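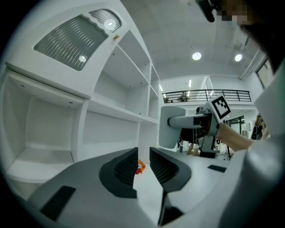
Fig. 1. Two hand-held grippers beside a built-in cabinet, seen from one of them.

Week 6 – Reviewing a demonstration kit
Instructor: Amancay Godoy

We are using the Hegazy kit, sold by Gultodent, as our case this week. It is a pair of hand-held grippers plus the Kurnel software for turning recordings into training data. The kit is offered on loan for 20 days before purchase.

What to look at in Fig. 1
The near fingers are ribbed and wedge-shaped. The tool at right has a flat finger paddle and a square marker on top. Think about which suits thin items on a shelf and which suits round ones.

Points from the seller's sheet
Rated for 1000 open-close cycles between pad changes.
Kurnel project limit: 200 recordings on the basic plan.
Pads are sold in pairs – the flat type costs more.

Points to check yourself
Can the marker be read when the tool is tilted or inside a deep compartment?
How much room does the hand need next to a side wall?
Does the grip tire the wrist after more than 200 picks?

The Rernar kit from Week 5 has no markers, so compare setup time as well as price.

Hand in one page by Wednesday. State whether you would buy, borrow or pass, and list the tests you would run first. Bring the Week 5 price table to class.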